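4 min read

4.2 Clearing shared tables

Bottles and cups were the first objects we gave the Pastus policy, as they turn up on every work table and are easy to name. We collected 250 demonstrations with the hand-held gripper and ran each trained policy on nine table layouts. A trial counted as a success if the bottle reached the bin upright and nothing else on the table had shifted. 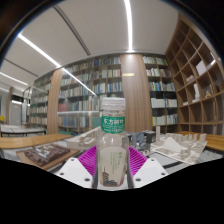
Figure 8. Bottle held upright between the gripper fingers, with architectural models on the table beyond.

Ulises Muñoz objected that the grasp is the easy half of the chore, and that a person clearing a table mostly decides what to leave alone. We agree in part. In our trials the policy closed on the bottle reliably on open tables. Most failures came on the way out, when the wrist swung low over neighboring objects. Raising the exit path fixed two layouts and made a third slower. We do not consider the chore solved.

Comments (2)

Miroslava Vondráček: Did you try half-full bottles? Ours tip in the fingers when the arm speeds up.

tablesaw: Would like to see the same test on a shop bench with loose screws.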